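Prastora Surgical Tray Tracking Cabinet, Model 1138

Category: Operating Room Equipment > Sterile Storage > Tracking Cabinets
Made by Rissanen
Availability: ships from stock, May delivery for new orders

Overview

The Prastora 1138 is a closed storage cabinet for wrapped surgical trays and rigid sterilization containers. It keeps a running list of what is on each shelf and shows that list on a screen in the door. Staff can see which trays are in, which are out, and which are close to their use-by date without opening the cabinet.

It is meant for the hallway or core area between operating rooms, where several teams draw from the same stock. It can also be used in sterile processing, outpatient surgery centers, and labor and delivery units with their own operating room.

How it works

Each tray carries a reusable Orkex tag, clipped to the container handle or slipped into the label pocket of a wrapped set. When the door closes, the cabinet reads all tags inside and updates the list. A full read takes less than a minute. No one has to scan trays one at a time.

A tray can be assigned to a case before it is taken out. If someone removes a tray that is assigned to another case, the screen shows a notice and asks for a badge. The door does not lock in this situation. In an emergency the tray can be taken and the entry corrected later.

The cabinet holds its list in memory during a power failure. The door opens by hand at all times.

Specifications

Interior: stainless steel, rounded corners, no exposed fasteners
Shelves: wire, adjustable without tools
Load per cabinet: 600 pounds, spread evenly
Tags included: 186
Doors: 2, glass, self-closing
Screen: touch, usable with gloves
Power: standard hospital-grade outlet, single cord
Network: wired or wireless
Casters: locking, front and rear
Finish: white or light gray

Tags

Orkex tags go through steam sterilization with the tray and do not need to be removed between cases. They are not approved for hydrogen peroxide or ethylene oxide cycles. For low-temperature sets, order the single-use tag roll, sold separately.

Tags should be inspected each time a tray is assembled. Replace any tag with a cracked case or a loose clip. A tag that fails to read will show on the cabinet list as "not confirmed" until it is replaced or removed from the list by a supervisor.

Placement

Leave a hand's width of clear space behind the cabinet for air movement. Do not place it against the wall of an imaging room without checking with your biomedical department first. Metal shielding in the wall can shorten the read range, and the shelves nearest that wall may need a second antenna. The antenna kit is listed under Accessories.

Floors should be level. If the doors drift open or fail to close fully, adjust the rear casters before calling for service — this accounts for most of the door complaints we receive.

Cleaning

Wipe the outside daily with the disinfectant your facility uses on other operating room furniture. Quaternary ammonium and diluted bleach products are both fine. Do not spray directly onto the screen or the door seal. Shelves lift out and can go through a cart washer.

The inside should be emptied and wiped down on the schedule set by your infection prevention staff. Put the cabinet in Cleaning Mode first, or every tray will be recorded as removed.

Software

The cabinet runs Nornley, which is included for the life of the unit. Nornley keeps the tray list, the removal history, and the assignment screen. Reports can be printed or saved as a spreadsheet.

Nornley can receive the surgery schedule from most hospital scheduling systems. Setup is done by our installation team along with your IT department. No patient names are stored in the cabinet. Cases appear by room and start time only, for example "OR 4, 7:30 a.m."

When two rooms are scheduled for the same tray set at overlapping times, the conflict is shown on the screen and in the morning report. The look-ahead window can be set by the facility.

What is in the crate

Cabinet, assembled
Shelves and shelf clips
Orkex tags
Power cord
Door keys for the electronics bay
Printed quick guide
Installation checklist

Images

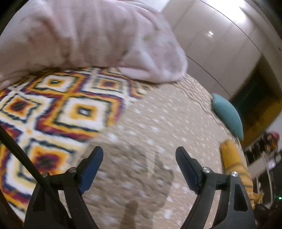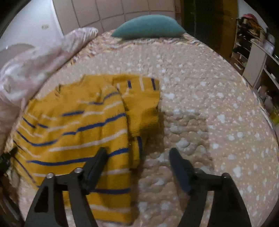 Accessories

Second antenna kit, for shielded walls
Single-use tag roll, low temperature
Replacement tag clips
Solid bottom shelf
Label holders, clear
Floor anchor bracket, for areas with seismic requirements

Warranty and service

The cabinet and its electronics are covered for parts and labor under the standard Rissanen warranty. Tags are covered against defects but not against normal wear. Shelves, casters, and door seals are treated as wear items after the first year.

Service visits are available on weekdays. Phone support for Nornley is open at all hours, and most problems can be handled remotely once the cabinet is on the network. Have the serial number ready when you call. It is on the plate inside the left door.

Ordering

Prices are given by quote. Please include the number of operating rooms, the types of containers in use, and whether you want the schedule connection set up at installation. Existing customers can add a cabinet to a current service agreement by writing the agreement number on the order form.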